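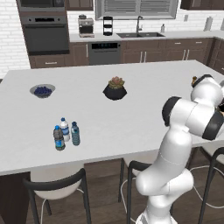 Must Dareo be restarted after we change the friction value of an object?

A full restart is needed, because the values are read only when the kitchen is loaded. The reset button puts the objects back in their places but keeps the old friction.

Ticket 1130
Project: Villunell robotics club, entry for the Fakongate student competition
Status: open, waiting for second test

Problem
Our arm should pick up bottles in the simulated kitchen. In the last set of 158 attempts it lost the bottle 19 times, nearly always when the bottle was lying on its side. The gripper closes, the log writes "grasp ok", and then the lift starts with nothing in the fingers. We did not change the arm model between the sets.

What we tried
We raised the friction of the glass and used reset. No difference, and now we understand why (see the answer at the top).
We made the closing speed lower. The bottle rolled less, but each attempt became about 4 seconds longer.
We compared the wrist view with the planned grasp point. When a brown bottle is between the fingers with its dark base towards us, we see very little of its sides, and our program has difficulty finding the centre line.
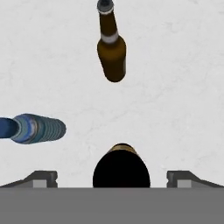

Reply from support
Thank you for the clear report. Please restart Dareo with the new friction value and repeat the test with the same seed, 828. Please also check the line "grasp ok". In the Pawlak starter code it is written when the fingers stop moving, and it does not check for contact.

Update from the club
We restarted and the new value is loaded now. You were right about the log line – it was only checking the motor. One of our younger members is adding a contact test before the lift. We will send the new log when the full set has finished, so please keep the ticket open.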